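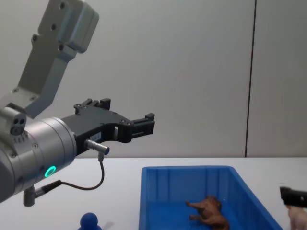 학교 소개

시스트소프(Sistthorpe) 언어교실입니다. 성인 대상 야간 한국어·영어 수업. 덴험 거리 우체국 건너편 건물 2층, 계단으로 올라오시면 왼쪽 문.

시작은 작았습니다. 파크헤이 예(Pak-hei Yeh) 선생님이 퇴근 후 지인들 모아놓고 가르치던 회화 모임. 책상도 빌려 쓰고 칠판도 빌려 쓰고. 그러다 솔레다드 휘틀록(Soledad Whitlock) 선생님이 합류하면서 문법반이 생겼고, 지금은 정규반 8개. 그동안 거쳐간 수강생은 거의 400명입니다.

수업은 이렇게 합니다

- 한 학기 10주, 주 2회, 저녁 7시 시작
- 교재는 자체 제작. '수바르나' 읽기책(초급), '멜렐' 작문 노트(중급 이상)
- 레벨 테스트는 첫 방문 때 바로. 준비하실 것 없음
- 숙제 있습니다. 많지는 않은데 매주 있어요

초급반은 휘틀록 선생님 담당. 발음부터 천천히 갑니다. 받침에서 막히는 분들 많은데 괜찮습니다, 다들 거기서 한 번씩 막혀요. 중급 이상은 예 선생님. 신문 기사 읽고 토론하고, 마지막 20분은 무조건 쓰기. 고쳐드린 글은 다음 시간에 돌려드립니다.

토요일 오전엔 자유 회화 시간이 있습니다. 수강생 무료, 졸업생도 무료. 그냥 오셔서 커피 드시고 얘기하다 가시면 되요. 주제는 그날그날 다름. 지난번엔 김장 얘기로 두 시간 갔습니다.

도서실

한국어책, 영어책 합쳐서 653권. 대부분 기증받은 책입니다. 한 번에 세 권까지, 3주 대출. 연장은 메일로 하셔도 되고 말로 하셔도 됩니다. 밑줄은 연필로만 부탁드려요 (볼펜 자국 있는 책이 자꾸 늘어나네요...). 동화책은 창가 쪽 낮은 책장에.

수강료

학기 시작 전까지 납부. 두 번에 나눠 내셔도 됩니다. 첫 주 듣고 안 맞으면 전액 환불, 둘째 주부터는 남은 주만큼 계산해 드립니다. 가족 두 분 이상 등록하시면 할인 있음. 사무실에 문의.

알림

2019년 9월부터 고급 작문반 새로 열었습니다. 8월에 대기자 명단 올리신 분들께는 따로 연락 드렸는데 혹시 못 받으셨으면 스팸함 확인해 주세요. 자리 아직 조금 남았습니다.

오시는 길

37번 버스, 덴험 거리 우체국 앞 하차. 건물 뒤 주차장은 저녁 6시 이후에만 쓸 수 있습니다. 엘리베이터가 없어서요, 계단이 불편하신 분은 미리 말씀해 주시면 1층 교실로 옮겨서 수업합니다.

사무실은 평일 오후 3시부터 9시까지. 수업 중엔 전화 못 받을 때가 만습니다. 음성 남겨주시면 다음날 오전에 전화드릴게요.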